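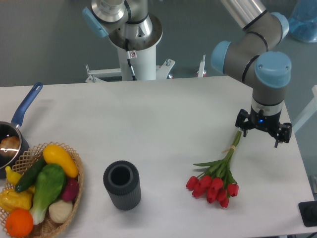
Home | About | Season | Tickets | Classes

About Floltik Playhouse
Posted Feb 7, 2019 by Playhouse Staff

Floltik Playhouse is a community theater in downtown Grenska. We put on four plays a year — two comedies, a drama and a family show — in the old Edilar feed store on Mill Street. The house seats 176.

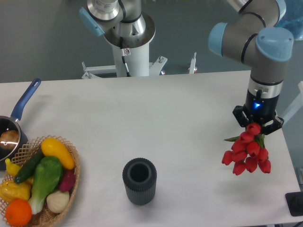 Auditions and Classes

Auditions are open to anyone 16 or older, and no experience is needed. Younger actors can join the summer workshop, held every August in the Okafor Room.

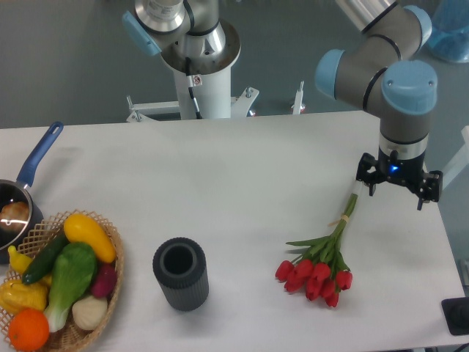

The workshop ends with a short play on the main stage. Admission to that one is free.

Floltik Playhouse, Mill Street, Grenska | Contact the box office | © 2019 | Back to top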